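Okay so a few of you asked how the sleep stuff is going with my son and I kept typing replies that were way too long, so I'm putting it all here. Thread!

Background for anyone new: he's six, he's autistic, and until this winter bedtime in our house took anywhere from two hours to the entire night. I was a zombie. My husband was a zombie. The dog moved downstairs.

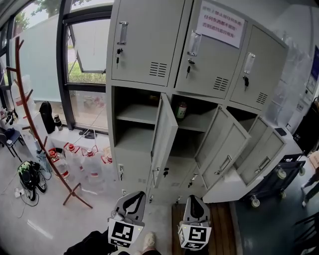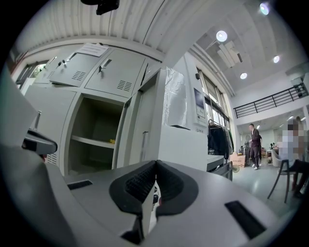 First thing we tried was the obvious stuff. Blackout curtains, no tablet after dinner, warm bath, lavender everything. The bath made it WORSE. He loves water, he gets out of the tub ready to run a marathon. We moved bath time to before dinner and that alone bought us a little peace.

The curtains he hated. He wants to see the streetlight. I fought him on it for a month because every list on the internet says a dark room, and then one night I was too tired to fight and left them open and he lay there looking at the light and stopped yelling. So. Curtains are open now.

In February we finally got off the waitlist for the occupational therapist in Grenalville. Her name is Alina Lungu and she asked us to write down everything for two weeks before she'd suggest a single thing. What he ate, when he went up, who put him to bed, what pajamas. I thought the pajamas question was silly.

Friends, it was the pajamas. Well, it was partly the pajamas. He has one pair with a seam across the toes (footed ones from his grandma) and every time he wore those we had a terrible night. I had the whole two weeks in front of me in my own handwriting and I could've cried.

Next was the picture schedule. We already had one for mornings, from school, and I'd never thought to make one for night. Ours has 5 cards: snack, teeth, potty, two books, lamp off. He flips each one over himself. If I flip one for him we have to start over, ask me how I know 😅

His teacher, Ms. Coman (Sânziana, she's wonderful, she said I could name her), sent home copies of the exact same style of cards he uses in class, same font and all. He took to those right away, when my homemade ones with clip art had been getting thrown behind the bed.

Then timing. I was putting him to bed at 7:30 because that's when six-year-olds go to bed, right? Alina looked at the log and pointed out he never once fell asleep before 9. So we pushed lights out to 8:45, then came back 15 minutes at a time, a week or so at each step. We're at 8:15 now and I'm leaving it alone.

That was the hardest one for me by the way. Keeping him up later when I was already desperate for the evening to be over felt completely backwards. The first few nights I sat on the kitchen floor at 8:30 just staring at the oven clock.

People always ask about melatonin. We talked to his pediatrician and that conversation is between us and her, so I'm not going to tell anybody what to do in a thread. Please ask your own doctor and don't go by what some mom says her kid takes!!

People also ask about weighted blankets. He liked it for three days and then it became the roof of a fort, and it has been the roof of a fort ever since. My friend's daughter in Cunmont sleeps under hers every single night. Borrow one before you buy one if you can.

What it looks like now: most nights he's asleep 40 minutes after we start the cards. Some nights he's up at 3 and wants to tell me about elevators. Last Saturday was one of those and I was not my best self about it. We had waffles at 5 am and watched elevator videos with the sound off.

Travel still wrecks everything. We spent a weekend at my in-laws' and I forgot the cards, and he lined up five of Grandpa's coasters and flipped those instead, which I thought was pretty clever of him. He still didn't sleep though – new room, new noises, no streetlight.

If you're in the middle of it right now, the log is where I'd start. Doesn't have to be fancy, mine's a spiral notebook with coffee all over it. Put down the boring things too, socks and all.

Replies are open. I'm slow because, you know, kids, but I'll get to everybody. And if anyone has found footed pajamas with no toe seam in a size 7, please send me the link, he's asking for the ones with feet again.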